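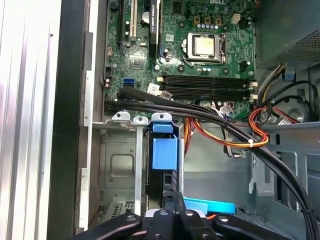

Replacing the CMOS battery in an old desktop

If your PC keeps telling you it's the wrong year, or moans about the date and time every morning before it'll start, the little battery on the motherboard is probably on its way out. Mine had me living in January for most of the winter before I got round to it!

You want a CR2032, the same coin cell that goes in kitchen scales and car key fobs. Check what's printed on the old one before you buy, though, as a few boards use something else.

Before you start, go into the BIOS setup and write down anything you've changed (boot order, disk mode and so on). I skipped this the first time and spent an evening wondering why Windows wouldn't load.

Shut down, switch off at the wall and pull the power lead out. Hold the power button in for 9 seconds or so to get rid of any leftover charge. Touch a bare metal bit of the case, then take the side off and lay the machine flat on a table.

Find the battery and note which way up it sits. Most holders have a small metal clip at one side - push it away from the cell with a fingernail or a plastic pen lid and the battery should pop up. Don't dig underneath with a screwdriver, it's very easy to slip and scratch the board.

Slide the new one in the same way up and press until it clicks. Side back on, lead back in, power up. You'll likely get a message about settings being lost, so go into setup, put the clock right and copy your notes back in.

Old cells go in the battery bin at the supermarket.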